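# The Club That Teaches a Robot to Set Down a Plate

At half past four in the afternoon the corridor on the second floor of the Sotbridge technical school becomes quiet, and the door of room 18 stays open. Inside, seven students are looking at a screen. They are discussing one corner of a plastic plate, and they have been discussing it since lunch.

The question is small. When the arm lets go of a microplate, should it go down straight, or should it touch one corner first and then lie down along the other side? Mathis Gilbert, who is seventeen and writes most of the motion code, wants to go straight. Two younger students want the corner. They have a drawing on the back of a chemistry worksheet, with arrows, and they are defending it with great energy.

Their teacher, Pierina Santoro, does not help them. She sits at the end of the table with a cup of tea and corrects physics tests.

"If I answer, the meeting is finished in one minute," she told me later. "Then what do they do until six o'clock?"

I came to Sotbridge in November, a few weeks before the regional round of the Trillitz Challenge, a contest in laboratory automation for school teams. I had expected robots that fight or throw balls, as in the contests I remember from my own school years. The task at Trillitz is much less loud. A robot must take a microplate, the flat plastic plate with many little wells which biologists use every day, and carry it from one station to another. It must put it in the correct place and in the correct direction. Then it does this again, for 18 transfers, and the judges look at every one.

The public does not always understand why this is difficult. Gilbert told me that his grandmother came to the contest last year, watched for a while and asked when it would start.

## A nest, not a table

The first thing the students learn is that a plate is never simply put on a table. It goes into what they call a nest, a position with guides that hold the plate at its corners. The guides leave very little free space. A plate that arrives a little turned will sit on top of a guide, and then one side is high. To a person walking by it can look fine. A pipetting machine that comes after would go with its tips into the plastic.

The second thing they learn is direction. Every microplate has letters for one side and numbers for the other, and the well called A1 is the beginning of everything. If the plate is turned by half a circle, it still fits in the nest. All the wells are still where a machine expects wells. But every sample now has the wrong name.

"This is the error I am most afraid of," said Santoro. "When a plate falls, everybody knows it. When a plate is turned, you can work for a week and not know."

She speaks from experience. Before she became a teacher she worked for five years in a diagnostic laboratory in Wosetow, where the plates were moved by hand and, at night, by tired hands. She once repeated 672 measurements after a plate went into the reader in the wrong direction. She still remembers the number, and she tells it to each new group of students in the first week.

So in the club there is a rule which sounds almost childish. Before anybody runs a program, one student must say aloud where A1 is. It is not permitted to say "top left" or "top right," as these words depend on where you stand. You must say which corner of the station it is, and another student must agree.

## First on the screen

The school owns one real arm, and it is shared with the evening courses for adults. The club can use it for three hours in a week. All other work is done in simulation, with a model of the station that the students built themselves last spring.

They are proud of this model, and I must say I did not understand it at first. I asked why they had spent so many evenings on the holes of the breadboard, the metal kind of board on which laboratory equipment is fixed. Gilbert looked at me in a patient way. The holes are how you know where everything is, he said. If the holes are wrong by a little, the adapter is wrong by a little, and then the whole station lies to you.

The view they use the most looks straight down on the nest, with the plate already in its place between the two corner clips. Column letters go along the upper margin, H at the left and A at the right, and row 1 is at the top, so the corner to say aloud is the one beside the small "A1" label on the black adapter.

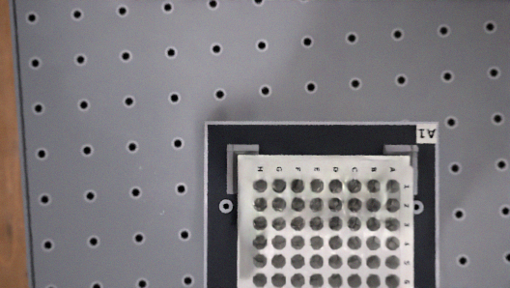
*Sotbridge Technical School – Laboratory Automation Club*

New members find this view confusing, for the letters are upside down and their order is the opposite of the alphabet. Santoro has refused all requests to turn the camera in the model. At the contest, she says, the station will stand how the organizers have put it, and no one will turn it for you.

There was a longer disagreement about the surfaces. The students had spent a week making the plate look nicer, with soft shadows, and an older member complained that this was decoration. Now she is less certain. The team wants to use a camera above the nest at the contest to check if a plate sits flat, and the program which makes this decision was trained on pictures from the model. If the pictures are too clean, the program becomes too confident. On the real station it called a good plate bad each time someone opened the blinds.

They now change the light by chance for every picture. The team has made more than 204 versions of the same resting plate, some with a side lifted, some turned, some correct. Sorting them is the job of the youngest students, who do it with music and, from what I saw, a big quantity of sunflower seeds.

## The bad afternoon

On my second visit the arm was free and the team wanted to try what they had prepared. The program had completed its full series in simulation without one error. On the real station it stopped at the third transfer.

The plate had gone down, touched a clip and stayed there, one edge in the air. The arm opened its fingers and went away, very calm, to fetch the next one. A girl named Ilse hit the stop button before it could put a second plate on the first.

For some minutes the mood was poor. Then they started to look for the reason, and here I began to see what the club is good at. They did not change the code. They took out a ruler and a set of thin metal leaves for measuring gaps, and they measured the nest. One student read the values, another wrote them down, and a third compared them with the model. It took almost an hour. The clips in the model were a little more open than the clips on the bench. Somebody had copied the measure from an old drawing by Tymoshchuk, the small workshop in the next town that makes the adapters for the school, and the workshop had changed the part after this drawing.

Gilbert wrote to them the same evening and received a new drawing the next morning, with an apology and a question about whether the students would like to visit. They went by bus. They came back with two spare adapters and a long list of complaints about their own screws.

After the correction, the simulated plate also began to hit the clip sometimes, and this made everyone happy. I had to ask twice why. "Because now it is wrong in the same way," Gilbert said.

## Who comes to room 18

The club is open to any student from the age of fourteen. Some come for the programming, but not all of them. One boy wants to be a nurse. Another joined since his bus leaves late, and he is now responsible for the mechanical parts. A student who does not like to speak in class keeps the logbook, and her entries are so exact that Santoro reads them aloud as a model for the physics reports.

The money is not much. The school pays for the room and the arm, parents bring food before the contests, and the microplates are expired stock which a hospital gives away. The students wash them and use them until the corners become round, and this brings its own problems, as a plate with round corners slides into the nest more easily than a new one. At the contest the plates will be new. In the last two weeks before Trillitz, the old plates go in the cupboard and the team opens the good box.

I asked Santoro whether she thinks they will win. She said that last year they finished in the middle and that the middle was deserved. This year she would like to see all transfers completed, slow or fast. The team has a different opinion. On the whiteboard someone has written a time target, someone else has crossed it out and put a shorter one, and under this there is a third, with a question mark.

The discussion about the corner was still open when I left. They had agreed to test both ways, the same number of times, and to let the logbook decide. Gilbert was setting up the first series. One of the younger students stood next to him with the chemistry worksheet in her hand, and before he could press the key she asked him where A1 was.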